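Asunto: Re: [reparar-pc] Cambio de procesador en los equipos de la biblioteca
Lista: reparar-pc
Fecha: 9 de noviembre de 2024
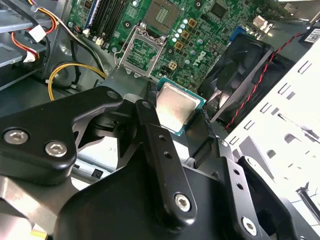

El cambio de procesador en estos equipos es un trabajo corto, pero tiene dos o tres puntos donde conviene ir despacio, y el mensaje anterior pregunta justo por ellos. Antes de todo, pido disculpas por mi español, que no es mi primera lengua; si alguna palabra técnica no es la que usan ustedes, corríjanme con confianza. Lo primero es que en estas placas los contactos están en el zócalo, no en el procesador. En la foto se ve el zócalo vacío con el marco metálico abierto, la palanca fina en el lado izquierdo y el campo de contactos como una rejilla de puntos muy pequeños. Es la parte más delicada de toda la placa. Un contacto doblado se puede enderezar algunas veces, con lupa y con mucha paciencia, pero yo lo he conseguido solamente en una de cada dos placas.

Copio las preguntas y contesto debajo de cada una.

> Buenas tardes a todos. Tenemos en Drokside un lote de ordenadores
> de mesa Dell que eran de una oficina, y queremos pasar a ellos los
> procesadores de otro lote que tiene las fuentes estropeadas. Yo he
> cambiado discos y memoria muchas veces, pero nunca un procesador.
> Primera duda: ¿hay que sacar la placa de la caja para hacerlo?

No, la placa se queda en su sitio. Acuesten la caja sobre la mesa, con el lado abierto hacia arriba, y desconecten el cable de corriente. Después aprieten el botón de encendido unos segundos para descargar lo que queda en la fuente. Quiten el disipador aflojando los tornillos en cruz, un poco cada uno, y vuelvan a empezar por el primero. Si el disipador no se suelta, no tiren hacia arriba. Gírenlo suavemente a un lado y al otro hasta que la pasta vieja ceda.

> Segunda duda: algunos procesadores tienen la tapa metálica un poco
> rayada. ¿Los descarto?

No los descarten por eso. Las rayas superficiales en la tapa son normales en piezas que ya han tenido un disipador encima, y la pasta térmica las rellena. Yo descartaría un procesador si tiene un golpe en una esquina, o si en la cara de abajo alguno de los contactos dorados está quemado o levantado. Si solamente están sucios, se limpian con alcohol isopropílico y un paño que no deje pelusa, y se dejan secar bien.

> Tercera duda: ¿cómo sé en qué posición va? Tengo miedo de ponerlo
> girado.

Busquen el triángulo pequeño en una esquina del procesador y la marca correspondiente en el zócalo. Además hay dos muescas en los bordes, que solamente coinciden en una posición. Sujeten el procesador por los bordes, pónganlo paralelo al zócalo y bájenlo recto. No se debe arrastrar para buscar el sitio. Si no asienta plano, levántenlo otra vez y miren las muescas. Después se cierra el marco y se baja la palanca, que ofrece bastante resistencia al final. La primera vez asusta un poco el ruido que hace, pero es normal.

> Cuarta duda: ¿cuánta pasta hay que poner? He leído opiniones de
> todo tipo.

Una gota del tamaño de un guisante pequeño, en el centro de la tapa. El disipador la reparte. Yo uso la pasta de Fesen, que compro en Rultelwood en bote grande, y con un bote llevo ya casi 40 equipos. No digo que sea mejor que otras; es la que conozco.

> Última: ¿puedo mezclar cualquier procesador del lote con cualquier
> placa? Gracias por adelantado.

Esta es la pregunta más importante y la dejo para el final como ustedes. No, no se puede. Aunque el procesador entre en el zócalo, la BIOS de la placa tiene que reconocerlo, y en los equipos de marca la lista es a veces muy corta. Miren el modelo exacto de cada caja, actualicen la BIOS con el procesador viejo todavía puesto y solamente después hagan el cambio. A mí me pasó en Usman con un equipo que no daba imagen. Estuve una tarde entera cambiando módulos de memoria, y el problema era la versión de la BIOS.

Una cosa más que no preguntan: si guardan placas sin procesador, pongan siempre la tapa de plástico sobre el zócalo. Yo tengo una bolsa con tapas sobrantes y puedo enviar unas cuantas a Drokside, si me escriben en privado con la dirección.

Para la prueba final dejo cada equipo encendido 240 minutos con carga y miro la temperatura al principio y al final. Si alguien tiene un método más corto que sea fiable, me interesa mucho leerlo, porque en diciembre me llega otro lote y no tengo tantos enchufes.

Saludos cordiales a la lista.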